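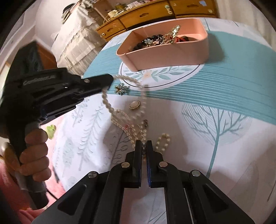
## Drirkum hand-held gripper trials – jewelry sorting set

Joni Saarela
January 2026

Home | Files | Trials | Known issues | Changelog

Readme for the pad comparison. Still a draft, will tidy when the second half is in. If something here disagrees with the trial sheet, trust the sheet.

## What this is

Two hand-held parallel grippers, one per hand, used on small jewelry on a table. Mostly bead strands, brooches, charms, a compartment tray. We wanted to know which pads hold beads best before fitting anything to the Peltonen arm. No arm in this set at all, everything is hand driven.

Pads compared:

- Lendico soft strip, thin, the blue one
- Flurkel ribbed, thicker, black
- bare jaw, no pad (control)

Same jaws and same screws for all three. Only the inner face changes.

## Numbers

- 234 trials kept
- 188 of those are two-handed, rest one hand only
- 2,516 separate grasps marked
- 81 trials dropped – mostly lost tracking, a few where the camera clock drifted

A trial = one item or one strand moved from table to tray, or tray to table. A grasp = jaws close on something and open again, even if they got nothing.

## Tasks

1. Pick a strand out of a tangle and lay it out straight
2. Brooch to tray, face up
3. Charm to tray
4. Empty one compartment, refill the one next to it
5. Hand a strand from left gripper to right and back

Task 1 is the hard one. Pearl strands especially, they roll out of the jaw when you squeeze. Task 5 was added in October so there are fewer of those.

## What we saw so far

Soft strip is best on beads, clearly. Beads sink in a little and stay. On flat things (brooches with a rim) it is no better than ribbed, maybe slightly worse, the rim catches on the end of the strip and peels it up.

Ribbed is ok on brooches and bad on strands. A bead sits in a groove or it doesn't, and if it doesnt the whole strand swings.

Bare jaw – fine for charms if you come in from the side. Pretty useless for the rest.

Printed tablecloths gave the tracker no trouble. Plain white one did, so if you redo this use something with a pattern on it. Cloth does bunch up when you push down with the tips, tape it at the corners.

## Files

- trials.csv – one row per trial, task number, pad, one or two hands, result
- grasps.csv – open/close times, jaw width in mm
- video/ – one clip per gripper per trial, left and right named with L and R
- calib/ – camera calibration, redo if you remount anything
- notes.txt – my notes, unsorted, sorry

Result column is done / partial / fail. Partial means it got there but was dropped at least once on the way.

## Known issues

- Jaw width reads 1 to 2 mm too wide with ribbed pads. Not corrected in grasps.csv.
- Left handle is wrapped and the wrap creeps after an hour or so. Grip angle changes a bit. Rewrap between sessions.
- Left and right clips can be off by a frame or two. Align on the jaw clap at teh start.
- Item names are not consistent. "brooch blue", "blue brooch" and "flower" may all be the same item.
- One operator for nearly all of it, so dont read much into the speed numbers.

## To do

- ribbed pads on task 5
- fix item names
- try the Lendico strip with the ends glued down
- same five tasks on the Peltonen arm, soft strip first

## Use

Internal to Drirkum for now. Ask Joni before passing the clips on. CSVs are fine to share.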